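Retau design fair: notes from the opening day
2018-04-16

The Retau fair fills two floors of a former tram depot this year, and I got there shortly after the doors opened. There are 161 exhibitors, up from last year, and a map is handed out at the ticket desk. Take one. The stand numbers do not run in order on the upper floor.

Most people went first to the shortlist for the Romaniuk Prize, which has its own room on the left. Wulan Nasution is nominated for a raincoat cut from a single piece of cloth, with no side seams. Visitors can try it on in two sizes. Next to it is a set of bus shelter signs by Bernardo Matos, printed in raised letters so they can be read by touch. Several are already in use in his home town – the ones on show are spares.

Pylyp Sydorenko's entry is a folding school chair. It weighs very little and stacks well, but I found the back too upright after a few minutes. He told me a second version with a lower seat will be ready in July.

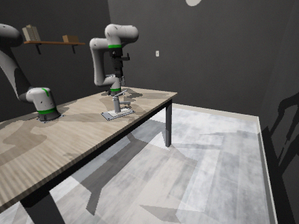
Upstairs is given over to smaller studios and to furniture. Prikia had the busiest stand, with lamps made from pressed paper and priced from 70 euros. Esuvlow, a ceramics workshop, brought 64 cups, all glazed by hand and all for sale. Almost half had a red sticker by lunch.

I sat in on one talk. Azlan Kusuma spoke about repairing street furniture and showed slides of benches before and after the work. He was clear on costs and less clear on who should pay them. The sound in the hall is poor, so sit near the front.

The café is at the back of the ground floor and takes cards only. Lines were long from noon onward.

Abdelghani Ragab, who runs the fair, said 3,407 tickets had been sold in advance. The prize winner will be named on the final evening, and the shortlist room closes an hour early that day.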